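### 3.2 Joining the drain hose

Published claims about push-fit drain hoses are generous. The supplier literature collected by Bach and Taheri treats the joint between hose and fitting as a solved matter: push until it stops, and it holds. We doubt this. The phrase "until it stops" hides most of the difficulty, as anyone who has worked under a sink will know, and the makers rarely say how far in the tube should sit.

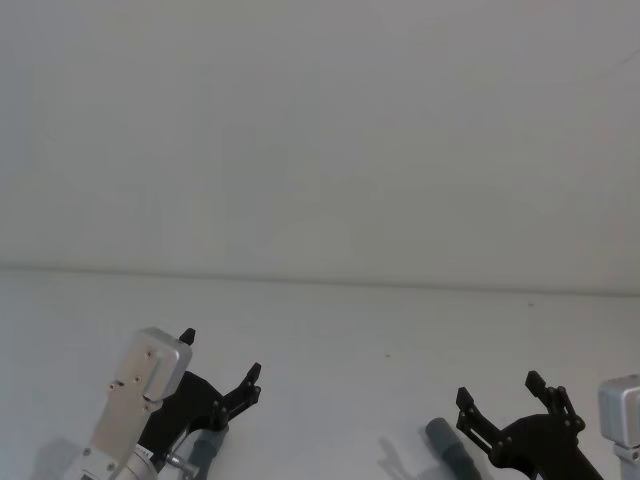 We therefore kept the surroundings as dull as we could, with a plain white tabletop and a pale wall behind it. Critics of bench work will object that a cupboard is neither bright nor roomy. We agree, and our results should be read as a best case. A joint that gives trouble on an open table is unlikely to behave better behind a waste bin.

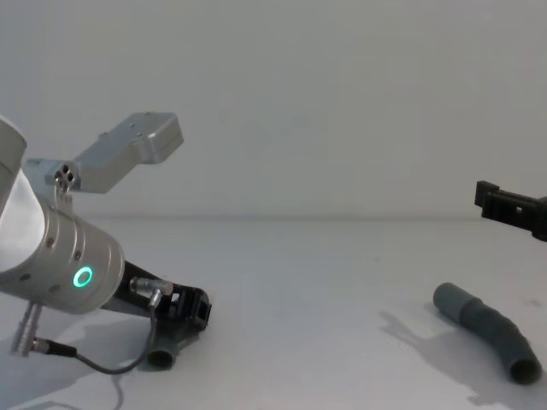

The Nodora trial reported that all 100 of its joints were sound, but it counted a joint as sound if it looked straight. That is a weak test. Shirazi repeated 30 of them with a gentle tug and found 7 that slid apart. We can't rule out that her tug was harder than intended, and she gives no measure of it.

The shape of the fitting matters too. Its ridged end invites a firm grip, yet the smooth part above offers a more even surface to hold (Figure 4a). 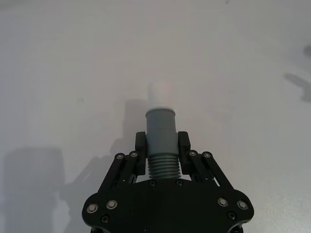
**Figure 4a.** Grey fitting held upright by its smooth body, ridged section at the base.

Lining up the two parts is the step that manuals pass over. A ribbed hose has a bend of its own, and its end seldom points where the hand expects. Sampaio suggests straightening the last stretch first. We find this plausible but untested, and his sample of 9 hoses came from a single box.

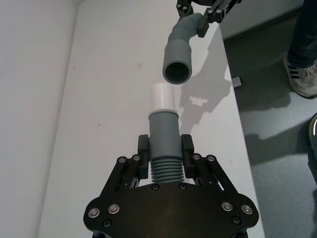 **Figure 4b.** Hose end above the white tube of the fitting, with a small gap between them.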